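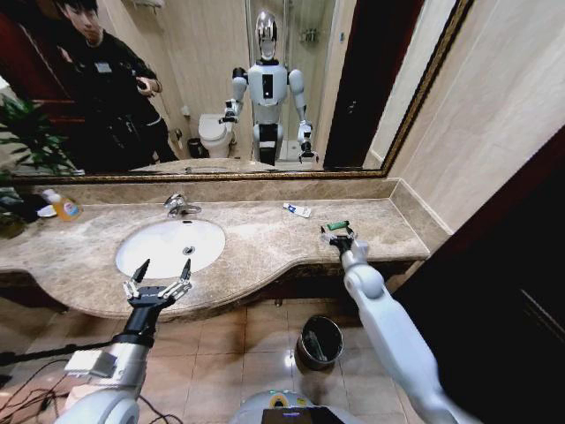

# Progress report 2: counter cleanup demos

Skuscombe lab section, group 6. Submitted December 2, 2018.

Goal for this half of the project: get enough teleop demos of tidying a bathroom counter to train a first policy. Target was 172 episodes. We have them all recorded, not all labeled. More on that below.

## Setup

Same robot as report 1. One real bathroom instead of the mock counter, the mock counter was too easy (flat edge, no mirror, no sink). The real one has a marble top that bulges out around the basin, so the arms have to come in at a different height than we planned. First day was mostly fixing that.

Small objects go on the counter, operator picks them up one at a time, trash goes in the metal can. One person stays in the room with the robot the whole time, phone out for the timer and the episode log.

Object set so far:

- toothpaste tube
- pump bottle of orange soap
- paper-wrapped packet
- small tube with a blue cap
- green lighter

Positions get shuffled between episodes. We used to do it by feel but everything ended up right of the sink, so now there's a printed list of start positions and we just follow it.
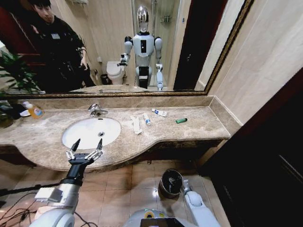 ## What counts as an episode

Starts when the operator takes control, ends when both arms are back at rest. Drops are kept if the operator recovers by himself. If someone has to reach in, the episode is tossed. We went back and forth on this. The Kustodby code we started from throws out every drop, and we think that's why their policy just freezes when it loses something. Not tested yet, just our guess.

Max length 55 seconds for single object, no limit for the full clear.

## Problems

**Mirror.** Biggest one. The head camera sees the robot twice, plus whoever is standing there. Early model (trained on the first 15 episodes only, so dont read much into it) reached toward the reflection a couple times. Options are mask the mirror or leave it in and hope more data fixes it. We're leaving it in for now and training a masked copy to compare.

**Two different hands.** Left and right don't close the same way. Small flat stuff is a pain. Lighter is fine once it's turned sideways, packet slides around.

**Trash can.** We added a task late where the robot picks up the can itself and tips it. Grip has to be on the rim or it swings.

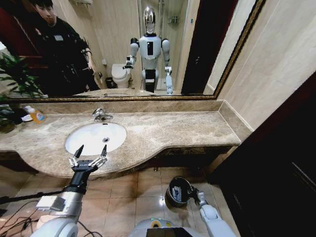 Can episodes also run way longer than the rest, so they're overweighted if you sample by time step. We switched to sampling by episode, which evened it out, but the batch loader needed a rewrite and that ate most of a weekend.

**Cables.** They run across the floor by the left arm. Check before every episode, it's on the sheet now.

## Labeling

Using Resell for the segment labels (reach, grasp, move, release). Slow. Two of us labeled the same 15 episodes to see if we agree, mostly yes except where "reach" ends. Rule now is first contact.

## Next

- finish labels
- train masked vs unmasked, same seed
- hold out one start position completely and test on it
- return the spare gripper to the Fernandes room before teh break

Code and the position list are in the group folder. Plots will be in report 3, the ones we have right now are from the old loader and shouldn't be used.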